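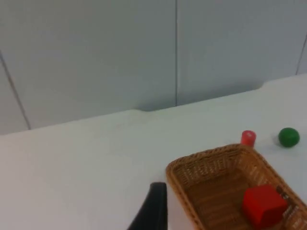 A day out at the Bunulberg open day

I have a weakness for open days. Give me a lanyard, a photocopied map and a door that is normally locked, and I will happily drive past three perfectly good beaches to stand in somebody's loading dock. So when Pfeiffer announced it was opening its Bunulberg site to the public on September 21, 2023, I put my name down within the hour, and only then looked up what Pfeiffer makes.

Pfeiffer makes tables. More exactly, it makes tables and wall panels for places where people sort, pack, demonstrate and learn to do things with their hands: preschools, therapy rooms, training kitchens, the backs of shops. You have leaned on one of these tables without forming an opinion of it. I have come home with several.

Bunulberg is 49 kilometres out of Poltbridge, and the last 10 of those are behind a truck. I can't prove it is the same truck each time. Parking was in a paddock, five dollars, gold coins not accepted because the tin was already too heavy. At the gate I was handed a visitor sticker numbered 332, which gave me a pleasing sense of the scale of the thing until I noticed the family ahead of me had 118 and the man behind had 40. They were peeling them off the roll in whatever order the roll liked.

The tour leaves from the canteen. We were a group of twelve or so, mostly retired, mostly in sensible shoes, with one small boy who had been promised forklifts. The forklifts were parked up for safety reasons. He took this hard and I was with him.

First stop was the cutting hall, which smelled of hot dust and was enormously loud for eight minutes. Our guide explained the whole process through a headset that worked in the first half of each sentence. I can tell you that the sheets arrive on pallets, that they are "checked for", and that the most important thing to remember about the big saw is. After that came the edging line, where a strip is put on the side of each top and trimmed, and where I could have stayed all afternoon. There is something very soothing about watching an edge get done properly when your own kitchen bench has been lifting at the corner for years.

Then the finishing room, through a window only. Then a corridor with framed certificates. Every factory has this corridor and every tour slows down in it, as though we might want to read them. One woman did read them. We waited.

The demonstration rooms were what I had come for, as far as I had come for anything. They are down the far end of the building and they are very, very plain. The walls are pale grey, in big flat panels with thin dark seams between them, and no handles or hooks or anything else for the eye to catch on. The table is white and matte and broad. After the racket of the cutting hall it was like being put inside an envelope.

On the table, over to one side, they had a woven basket, a green ball and a small red peg standing on its end. The other side was left pretty much clear. It doesn't sound like a display. I have seen more going on in a dentist's waiting room. But the room is set up for the sorting exercises the tables are sold for, where you put a few objects out and somebody, usually somebody about three, decides what belongs in what, and once you know that, you start to see why all that grey and white might be wanted. The green was very green. The red, which in my house would be a sort of pinkish nothing, looked positively loud.

I asked why the back edge of the table wasn't straight. There is a shallow curved notch in the line of it, left of the seam that comes down the middle of the wall, and another small one farther right. I was rather proud of spotting them. The guide said that was a very good question, and went to find somebody, and came back with a brochure. The brochure was for chairs.

My own theory is cords. A retired cabinetmaker in our group said fingers, so you can get a grip and pull the thing away from the wall. A third party said it was a design feature, in the tone people use when they have paid for one. We argued about it the length of the next corridor and it was easily the best conversation of the day.

Back to the sorting room for a moment, since we were allowed to have a go. You would think a grown adult could be handed a ball and a basket and manage. What happens is that you become convinced there is a trick. I held the ball over the basket for quite a while. The man with sticker number 40 asked whether it was timed. The small boy, still grieving for the forklifts, put the ball in, took it out, put the peg in, took it out, put both in and looked at us as if we were all a bit slow. He was then asked to give someone else a turn.

For anyone who does this for a living, a few things I picked up from the staff in that room, who were much chattier than the ones near machinery. They like a matte top because a shiny one throws the ceiling lights back at you. They like a basket over a plastic tub because it doesn't clatter, and because children will carry a basket about but tend to wear a tub. They start with very few objects and add more later. And they say the commonest mistake in classrooms is putting the sorting table in front of the noticeboard, where it has to compete with last term's papier-mâché.

The last stop was the Melus room. Melus is the name of their new range, and it had its own banner and its own music. The tables go up and down. I am told they do other things as well, but once a table goes up and down in front of a tour group, that is the end of the talk. We took turns with the button. A price was mentioned and there was a small silence, followed by someone asking where the toilets were.

Afternoon tea was back in the canteen: a good fruit slice, an indifferent lamington, tea from an urn that had been on since dawn. They had catered for 200 and I would guess the other tour groups got there first, as the sausage rolls existed only as a sign. There was a seconds table by the door with offcuts at a dollar each. I bought four with no plan for them. They are in the hall and I have started calling them samples.

If you go next time, some practical notes. Book the morning tour, for the sausage rolls. Wear closed shoes, as they do check, and the loan pairs are one size and that size is enormous. The whole thing runs just under two hours, with a fair bit of standing, and there is a seat in the certificate corridor if you get in early. Prams are fine everywhere except the cutting hall. Ear protection is supplied there, in a colour that suits no one.

The site is signposted from the Poltbridge road, though only if you are coming from the other direction. Turn at the silo. If you reach the bridge you have gone too far, and you'll find a decent bakery just over it, where I ran into the cabinetmaker again. He has moved on from fingers and now thinks the notches are for ventilation. I told him I would write to Pfeiffer and ask. I have, and they have sent me another brochure.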